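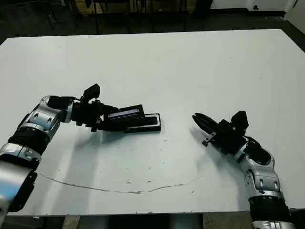 八月、午後四時、麦茶三杯目

引っ越して二年になるのに、いまだにパンを焼くたび天気予報を見ている。東京にいたころは湿度なんて髪の問題だと思っていた。この町では生地の問題である。今朝のライ麦種は瓶のふちまで上がり、昼前にはもう酸っぱい匂いを台所じゅうにまき散らしていた。元気があるのは結構だが、飼い主より先に起きるのはやめてほしい。

種の名前はムストゥスカ(Mustusska)という。くれたのはカルレインさん(Karlijn Leemans)で、瓶に貼ってあったラベルをそのまま名前だと思い込んでいたら、先週になって、それは瓶の元の中身だったジャムの銘柄だと教えられた。二年間、私は毎朝ジャムに挨拶していたことになる。いまさら改名もできないので、そのままにしておく。

さて本日の配合。ライ麦全粒粉400グラム、種80グラム、塩は小さじに山盛り。水は書かない。書いてもどうせその通りにならない。前回は本に従って入れたところ、型の中で一晩かけて静かな沼になった。焼けば固まるだろうと焼いてみたら、外側だけ固まった。あれを友人のビアンカは「個性的」と言い、二切れ目は断った。

粉はいつものヴァン・ローンが品切れで、ジョミエのものを買った。袋がやけに上品で、値段も上品だった。触った感じは少し粗い。店のおじさんは「違いはわかる人にはわかる」と言っていたが、私がわかる側かどうかは確かめもせずにレジを打った。

こねる工程がないのがライ麦のいいところだと人は言う。たしかにこねない。かわりに、木べらから生地がはがれない、指からもはがれない、蛇口にもつく、という工程がある。手を洗おうとして蛇口に触り、蛇口を拭こうとして布巾が死んだ。そのさなかに電話が鳴り、肘で出ようとして切ってしまった。レモ・ハウザーからで、折り返したら「なぜ切った」と言う。ライ麦のせいだと答えたら、しばらく黙ってから、自転車の空気入れを返してくれという用件だった。空気入れは借りた覚えがない。あとで物置を見たら、あった。

発酵を待つあいだ、祖母のノートを読み返す。祖母はパンなど焼かなかった人で、書いてあるのはぬか漬けのことばかりだが、言っていることは驚くほど同じだ。「夏は目を離すな」「すねたら塩」「人に預けるな」。最後の一行は赤鉛筆で二重に線が引いてある。誰に預けて何があったのか、母に聞いても「叔母さんの話はやめなさい」としか言わない。ぬか床で親戚が割れる家系である。

二時間経過。表面にぷつぷつと穴があいてきた。本によればこれが焼きどきの合図だという。別の本によれば、これが見えたらもう遅いという。二冊とも同じ棚に並べてあるのがよくないのかもしれない。間を取って、五分ほど悩んでからオーブンに入れた。

焼き時間は50分。その間、台所にはいられない暑さになるので、廊下に座布団を持ち出してこれを書いている。八月にオーブンを使う人間は、自分の判断について文句を言う権利がない。それは承知のうえで、暑い。扇風機は去年ゴドリーヴさんに譲ってしまった。あのときは涼しかったのだ。

焼けた。底を叩くとこつこつと鳴ったので、たぶん中まで焼けている。ライ麦は一晩置かないと切ってはいけない決まりで、これがいちばんつらい工程だと思う。布にくるんで棚の上段に置き、見えないように手前に鍋を立てた。

午後九時追記。端だけ切った。端はパンのうちに入らない。酸味は強め、中はまだ少しねちっとする。ジョミエと沼のあいだの、ややジョミエ寄り。バターをのせたらよくわからなくなったので、もう一枚切った。

明日やること。種の餌やり。布巾を買う。空気入れをレモに返す。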